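Plurkness Forums > Manipulation Research > Methods and Results
Thread: Hand-held demonstrations for thin utensils, preliminary result

Donnie Rankin
Moderator
Posted 9/26/18

Members of the Dallosen working group have asked for a summary of the utensil trials before the full report is circulated. I set out the main points below and invite comment.

Demonstrations were recorded with hand-held grippers in ordinary homes. The task was to pick up a chopstick from a table and place it upright in a utensil basket. A total of 1,776 demonstrations were kept after review. The policy was then trained on the wrist view alone, with no fixed overhead camera.

Our principal finding concerns the moment just before release. Where operators paused with the stick held vertical in front of the basket, the trained policy placed it correctly more often than where they moved in one sweep. We have called this the "settled approach" in the draft.
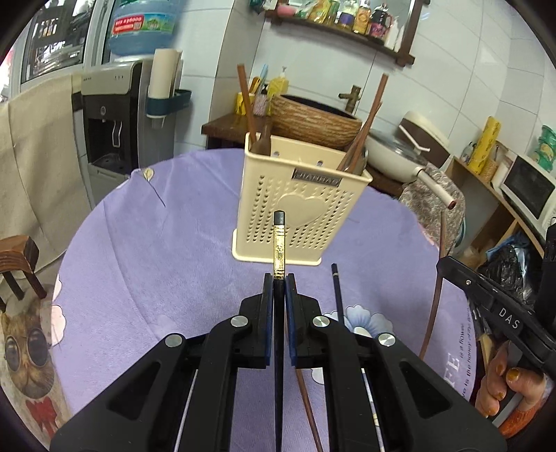 Fig. 1. Black chopstick held upright between the pads, with the utensil basket beyond.

The basket position was not marked on the table. Operators were told to leave other sticks where they lay, and tablecloths were left on.

aitken_bench
Member

Thank you for the summary. I should like to question the central claim. A pause adds frames in which very little changes. If the policy saw more frames of the stick held vertical, the improvement may come from the amount of data at that stage and have nothing to do with the pause as a technique. Was the number of frames balanced between the two groups?

Donnie Rankin
Moderator

It was balanced by demonstration and not by frame. The point is a fair one and will be recorded in the limitations section.

Isla Yule
Member

I was responsible for the review of recordings and can add some detail. We re-ran the comparison on a subset of 39 demonstrations per group, trimmed so that both groups had the same number of frames in the final stage. The difference became smaller but remained. I would not put great weight on a subset of that size.

I would also draw attention to the figure. With the stick gripped in this way its upper end stands in front of the basket, and part of the front panel is hidden. The policy must therefore judge the position of the rim from what remains in view. We believe the pause gives a steadier view of the rim, but we have not tested this directly.

lidari_m
Member

With respect, this is the part I find least convincing. At Lidari we trained on a similar placing task and saw no benefit from pausing. We did see a benefit from varying the height at which the object was gripped. Could grip height be the real cause here? An operator who pauses may also be one who grips with more care.

Isla Yule
Member

Grip height was not controlled. It can be estimated from the recordings, and I will see that it is done.

aitken_bench
Member

I agree with lidari_m that this should be settled before the term "settled approach" appears in any published document. A name tends to outlive the evidence for it.

Donnie Rankin
Moderator

I do not accept that the term should be withdrawn. It describes what the operators did and makes no claim as to cause. I do accept that the summary should say so more plainly, and the wording of the draft will be amended.

For completeness, seven operators took part, and the robot evaluation consisted of 24 trials per condition. A further round is planned for January, with frame counts and grip height both controlled. Members wishing to propose changes to the protocol should reply in this thread.

lidari_m
Member

Please include metal chopsticks in the January round. Our pads lost their hold on them far more often than on wood.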